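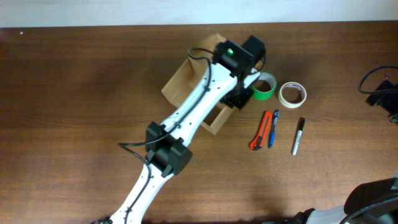 The arm at Clonedley had packed 83 boxes without incident when it decided to keep one.

"Decided" was Gert Shezi's word, and Nadja Imhof made him take it out of the report. She had driven down from Dirkport that morning with a laptop, a sandwich and a strong opinion about verbs. Arms did not decide. Arms faulted, stalled, timed out or lost communication, and there was a menu on the second page of the form where you picked which.

"There's no line for this," said Gert.

"There's a line for everything."

"It reached into the box and stayed there. I told it to stop, and it was already stopped. I told it to go home, and it said it was home."

Nadja scrolled through the menu. She scrolled back up. "Position error," she said, and clicked it, with the air of a doctor writing *rash*.

The job was a dull one, and Gert had been fond of it. Singhal sold stationery sets to schools, and Clamema put the stationery in the cartons. Tape, pen, marker, knife for the teacher, next carton. A person could do it half asleep, and for years several persons had. Then in February the arm came, and Gert was promoted to watching it, at the same pay.

He was good at watching. He had noticed, for instance, that the arm had grown slower over the green tape than over the masking tape. He had put this in the log. The log went to Dirkport, where it was read by a program that looked for the word "fire."

"Show me what you did after it stopped," Nadja said.

"I waited."

"How long?"

"I had a coffee. Then I thought, well, it's only the one carton, I'll slide it out and start again."

She put down the sandwich. "With the power on."

"The light was green."

"Green means it has power, Gert."

"On my stove green means it's fine."

She wrote something that was longer than "position error." He tried to read it upside down and got as far as *operator*, which he had never seen at the start of a sentence that ended well.

What happened next was a matter of record, though the record was in two parts that did not agree. According to the controller, the arm received a valid command to go to position 7 and went there. According to Gert, he had both hands on the carton when the thing woke up, lifted the carton, Gert's sleeve and very nearly Gert, and carried the lot to the far side of the table at what he called a stately pace. There it opened its jaws, let go of his cuff and waited for the next job.

"It was set to 100 percent," Nadja said, frowning at the laptop. "It shouldn't have been stately."

"What would it have been?"

She didn't answer that. She reached over, pressed the red button on the wall and hung a tag on it. Then she pulled the plug as well, and stood there holding it.

They found the trouble after lunch. There was a bend in the cable near the elbow, and inside the bend was a wire that had been flexed until it was a wire only some of the time. Whenever the arm stretched out far enough, the joint stopped reporting where it was, and the controller filled in the last answer it had liked. It had gone on believing it was home in the same way Gert's uncle had gone on believing he was forty. When somebody bumped the carton, the wire touched again, and the arm caught up on its orders.

"So it was the cable," said Gert.

"It was the cable, and the cover on the stop relay, and a speed limit that someone switched off to make the quota. And you."

"In that order?"

"Alphabetically."

She replaced the cable with a longer one and clipped it herself. She set the speed to something a cat could outwalk. She made him say the procedure back to her, button first, tag, plug, then hands, and when he said hands third she made him start over. He got it right on try number 2 and felt an unreasonable pride.

On the way out she stopped by the table and looked at his sleeve, which had two neat dents in it where the jaws had been.

"You should put the shirt in the report," she said.

"Under what?"

She got the form out again and went down the menu, all of it, leaning on the doorframe. Finally she clicked *Product damage, minor*, and asked him what size he took.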